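Organización de un botiquín doméstico en recipientes abiertos
Informe de proyecto. Asignatura: Diseño de Espacios Cotidianos

1. Objeto del trabajo

El proyecto estudia cómo guardar los medicamentos de uso ocasional en una vivienda compartida. El punto de partida fue el armario del piso de la calle Plendbridge, donde las cajas se apilaban en dos alturas y las de la fila posterior no se podían leer sin retirar las delanteras. Se propone sustituir el apilado por recipientes bajos de plástico transparente, uno por categoría de uso.

2. Situación inicial

El inventario se realizó un sábado por la mañana. Se registraron 12 envases, dos de ellos caducados, que se llevaron al punto de recogida de la farmacia. Un tercero carecía de prospecto y se apartó para su consulta. La balda útil tiene una profundidad inferior a la de una bandeja de cocina corriente, lo que descartó los organizadores con tapa abatible que se habían valorado en la primera propuesta.

3. Criterios de selección del recipiente

Se fijaron los siguientes requisitos:

- Material transparente, para identificar el contenido sin extraerlo.
- Esquinas redondeadas, que facilitan la limpieza con paño.
- Pared baja, de modo que la caja sobresalga y pueda cogerse con una mano.
- Sin tapa. La protección frente a la luz la da la puerta del armario.

Se compararon los catálogos de Clanurex y Ogura. El modelo de Ogura ofrecía divisiones interiores fijas que no se ajustaban al formato de las cajas más largas. Se optó por el recipiente rectangular sin divisiones.

4. Procedimiento de colocación

Cada recipiente se carga sobre la mesa y se traslada después a la balda. Las cajas se introducen de una en una, con el nombre comercial hacia el frente. Los analgésicos forman la primera categoría por ser los de consulta más frecuente. Los blísteres sueltos no se admiten: deben volver a su caja o desecharse. 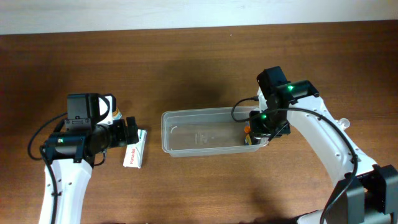 Figura 1. Caja de Panadol y recipiente transparente sobre la mesa de madera.

5. Resultados

Tras la reorganización quedaron 9 envases en la balda. El tiempo medio para localizar un medicamento concreto, medido con cronómetro de mano, bajó a unos 9 segundos. La medida tiene un valor limitado, dado que los participantes ya conocían la nueva distribución.

Se detectaron dos inconvenientes. Las cajas estrechas vuelcan cuando el recipiente está medio vacío, y la pared transparente acumula marcas de dedos visibles con luz lateral. Para el primero se ensayó un separador de cartón, todavía sin fijación definitiva.

6. Trabajo pendiente

Queda por definir el etiquetado del borde frontal y la revisión periódica de caducidades, prevista para julio. También falta repetir la medición con personas ajenas a la vivienda.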